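January 4, 2021

Cold start, dry by ten. Spent the day on the small tools and the pots, which have been mixed together since October, when everything came in from the garden in one crate and stayed there. The crate had hex keys at the bottom, soil on top of the hex keys, and the hand tools pushed in at an angle wherever they would go. Tipped it out on newspaper and started from the bottom.

Hex keys first. These have come from at least three places: the bicycle kit, flat-pack furniture, and the mixed lot Trilok Rathore gave me when he cleared his garage. No two lots share a finish, and the sizes stamped on the cheaper ones can't be trusted. Checked each against the good set by trying it in a known socket head. Two were rounded at the short end. One of those can be ground back a few millimeters and will still reach, so it stays. The other is twisted along the long arm and went in the scrap tin.

Surface rust on several of the black ones, none of it deep. Wire brush, then a rag with a drop of Kanaujia light oil, then a dry rag. The silver ones needed only the dry rag. I don't like oil left on a key that is used by hand, so everything was wiped twice and left on paper through lunch. The painted ones I did not brush. The paint is thin enough as it is, and the color is the only quick way to tell those from the rest.

The tray question is settled for now. I had been using the Plergate organizer with the fixed slots, but the slots are cut for one particular set and anything over a certain thickness has to be forced. An open tray with the keys laid on the diagonal takes the long arms without bending anything, and I can lift out the whole bundle at once. Drawback: no fixed position per size, so it's slower to see that one is missing. I'll live with that for a month and then decide. Neelam Nautiyal suggested a rubber band around each finish. Tried it. The bands hold, but getting one key out means undoing the lot. Took them off again.

Hand tools second. The two short ones, trowel and rake, belong to the children's set and are better made than I expected at the price. Soil had packed hard where the trowel blade meets the handle. Soaked the head in a bucket, worked the joint with an old toothbrush, rinsed, dried with a towel. The rake took less time. Checked both handles for play by holding the head and twisting. No movement in either.

They are too short for the back bed, where the compacted layer starts 40 mm down and wants a proper fork. For pots they're the right size. The lime-green trowel goes into the narrow containers without scraping the rim, which my own steel one does not.
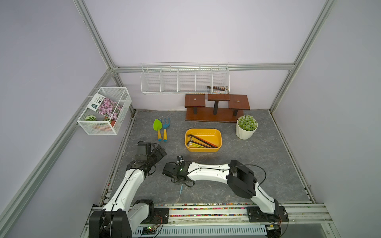
Garden tools, hex keys in the yellow tray, and the succulent.

The succulent is in the white ribbed pot now and can stay there. The rosettes are tight and dense and I saw no stretch in the growth when I went over it this morning under the lamp. It came from Sarita Gautam as a clump from her own plant, with no name attached. I've looked through the Mudico catalog and found three candidates that I can't separate from each other without flowers. Leaving it unlabeled until it gives me something to go on.

Watering: 200 ml at the last one, poured at the edge of the pot, then nothing until the mix is dry to the depth of a pencil. I'd been giving less than that more often, and the top of the mix stayed damp while the lower part dried out. Larger amounts at longer intervals work better in this pot. Soil is the gritty blend, Tresari, cut with extra coarse sand – more sand than the bag recommends. The bag is written for houses warmer than this one.

Checked under the lower leaves for mealybug with a loupe. Clean. Will repeat at the end of the week. Comfort Dramani lost most of a shelf of echeverias to it last winter and she only found it when the pots were lifted.

Storage for the hand tools still not right. Tried hanging them from the hooks inside the cupboard door, but the rake swings when the door is opened and knocks against the shelf edge. Options are a second hook lower down to trap the handle, or laying them flat on the bottom shelf in front of the pots. The second is less work. The tines would then face whoever is reaching in, so heads to the back, handles forward.

Teodoro Navarro called in the afternoon about the gate hinge. The bolts on it take a hex key, metric, and he couldn't say which size. I told him to bring a bolt and we'd find it in the tray. He also wants the long-arm key for his bench vise and has had it before. Wrote his name on the inside of the cupboard door this time.

Outstanding:
Grind back the rounded key. File first, then stone.
Second hook, if I still want it by Saturday.
Rinse the crate and stand it upside down to dry.
Scrap tin to the recycling point, with the old padlock and the bent tent pegs.
More rags. The last good one went on the trowel.

Swept up after four. The newspaper with the soil on it went onto the compost, and the brush needed tapping out over the step. Crate is still by the back door.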